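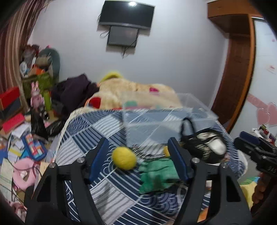 Aufräumen ohne Versprechen: Zimwood gibt Leitfaden für Kleinkram im Schlafzimmer heraus

Drotden, 13. September 2026

Ordnungsratgeber gibt es genug. Die meisten beginnen mit dem Kauf von Behältern und enden mit einem Foto, auf dem alles in Beige liegt. Der Einrichtungsberater Zimwood aus Drotden hält von beidem wenig und veröffentlicht jetzt trotzdem einen eigenen Leitfaden. Er heißt »Stito«, kommt mit einer einzigen durchsichtigen Box aus und verspricht ausdrücklich kein neues Leben.

Gegenstand des Heftes ist der Kleinkram, der in Schlafzimmern anfällt und keinen festen Platz hat: Stoffbeutel, Bänder, Schnüre, Filzbälle, Bommeln, dünne Ketten, Reste von Verpackungsfolie. Größere Möbel kommen nicht vor, Kleiderschränke nur am Rand. Zimwood begründet die Beschränkung mit der eigenen Beratungspraxis. Wer einen Schrank ausräumen will, findet dafür Hilfe in jeder Buchhandlung. Wer eine Handvoll Bänder und einen Stoffbeutel vor sich hat, räumt sie erfahrungsgemäß in eine Schublade und sucht sie im nächsten Jahr wieder.

Grundlage ist eine Befragung, die Zimwood unter der eigenen Kundschaft durchgeführt hat. 900 Haushalte haben geantwortet. Repräsentativ ist das nicht, und das Unternehmen legt Wert darauf, dass es auch nicht so zitiert wird: Geantwortet haben Menschen, die bereits einmal für Ordnungsberatung bezahlt haben. Wer mit seiner Unordnung zufrieden ist, kommt in den Antworten kaum vor. Prozentzahlen enthält der Leitfaden deshalb keine. Verwendet wurden vor allem die freien Kommentare, in denen die Teilnehmenden beschreiben, an welcher Stelle sie aufgehört haben.

Am häufigsten genannt wurde das Bett. Viele Ratgeber empfehlen, alles auf der Matratze auszubreiten, damit man vor dem Schlafengehen fertig werden muss. Zimwood hat daran Zweifel. Nach den Kommentaren zu urteilen, wandert der Haufen am Abend auf den Boden oder auf einen Stuhl, und am nächsten Tag liegt er dort noch. Das Bett bleibt im Leitfaden als Arbeitsfläche trotzdem zugelassen, weil in vielen Wohnungen schlicht keine andere Fläche in dieser Größe vorhanden ist. Empfohlen wird allerdings, nur so viel daraufzulegen, wie in einer halben Stunde wieder weg sein kann. Decken und Kleidung, die schon auf dem Bett liegen, darf man liegen lassen. Sie sind ein anderes Thema und werden an einem anderen Tag erledigt.
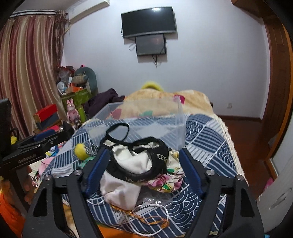
Kleinkram auf der Tagesdecke: Stoffbeutel mit schwarzem Band, Schnur, gelber Bommel und durchsichtige Box.

Der Ablauf umfasst 4 Schritte. Zuerst wird aussortiert, was erkennbar Abfall ist, also Folienreste, leere Tütchen und abgerissene Etiketten. Danach werden Schnüre und Ketten entwirrt und einzeln aufgewickelt. Der Leitfaden räumt ein, dass dieser Schritt lästig ist und sich nicht abkürzen lässt. Im dritten Schritt kommen weiche Teile in einen Beutel, der ohnehin vorhanden ist. Erst im vierten wird die Box gefüllt, das Schwere nach unten, der Beutel obenauf.

Bei der Box selbst macht Zimwood nur eine Vorgabe: Sie soll durchsichtig sein. Ein Deckel ist erlaubt, aber nicht nötig. Farbige Körbe mit Beschriftung, wie sie in Katalogen gern gezeigt werden, hält das Unternehmen für überschätzt. Das Etikett stimmt am ersten Tag, später liegt etwas anderes darin, und geändert wird es selten. Durch eine klare Wand sieht man wenigstens, was man sucht. Schöner wird das Zimmer dadurch vermutlich nicht.

Eine eigene Box zum Leitfaden wird es nicht geben. Der Händler Galanis, der das Heft in seinen Filialen auslegt, hatte ein passendes Set vorgeschlagen. Zimwood hat abgelehnt. Ein Ratgeber gegen überflüssige Dinge, dem drei Kunststoffbehälter beiliegen, wäre nach Auffassung des Unternehmens schwer zu erklären gewesen. Galanis verkauft weiterhin sein übliches Sortiment und stellt das Heft an der Kasse bereit, getrennt vom Regal mit den Aufbewahrungsartikeln.

Zurückhaltend äußert sich der Leitfaden auch zur Frage, was weggegeben werden soll. Die verbreitete Regel, alles zu entsorgen, was ein Jahr lang nicht benutzt wurde, taugt für Kleinkram wenig. Ein Satinbeutel wird nicht benutzt, er ist da, bis man ein Geschenk einpacken muss. Gleiches gilt für Schmuckbänder und Stoffreste. Zimwood schlägt stattdessen eine Obergrenze vor: 3 Beutel, 3 aufgewickelte Schnüre, der Rest darf gehen. Die Zahlen sind gegriffen — das steht so auch im Heft. Wer näht oder viel verschickt, wird andere brauchen.

Ein kurzes Kapitel behandelt Filz und Plüsch. Bälle und Bommeln gehören nicht mit Ketten in dasselbe Fach, da sich feine Glieder in den Fasern verhaken. Für Ketten reicht ein kleines Stück Papier, um das sie gelegt werden. Spezielle Schmuckrollen erwähnt der Leitfaden, rät aber von der Anschaffung ab, solange nur eine oder zwei Ketten unterzubringen sind.

Ob das Verfahren dauerhaft hilft, lässt Zimwood offen. Im Dezember sollen die Haushalte aus der Befragung erneut angeschrieben werden, zu einer Zeit also, in der Schnüre, Folie und Geschenkbeutel erfahrungsgemäß wieder zunehmen. Gefragt wird, ob die Box noch steht und was inzwischen darin liegt. Die Ergebnisse will das Unternehmen auch dann veröffentlichen, wenn sie gegen den Leitfaden sprechen. Eine überarbeitete Fassung ist bislang nicht geplant.

»Stito« ist in deutscher Sprache erschienen und kostenlos. Das Heft liegt in allen Filialen von Galanis aus und kann bei Zimwood in Drotden abgeholt werden. Auf Wunsch wird es per Post verschickt, gefaltet und ohne Folie. Eine App gibt es nicht.

Über Zimwood
Zimwood berät Privathaushalte in Drotden und Umgebung bei der Einrichtung und Nutzung kleiner Wohnungen. Das Unternehmen verkauft keine Möbel und keine Aufbewahrungsartikel und erhält für Empfehlungen keine Provision. Die Auslage des Leitfadens bei Galanis erfolgt ohne Bezahlung in beide Richtungen.

Hinweis für Redaktionen
Der Text ist honorarfrei verwendbar. Bei Angaben aus der Befragung bitten wir um den Zusatz, dass ausschließlich Kundinnen und Kunden von Zimwood teilgenommen haben. Rezensionsexemplare können bei der Pressestelle von Zimwood in Drotden angefordert werden. Vorabgespräche zur Befragung im Dezember sind nicht vorgesehen.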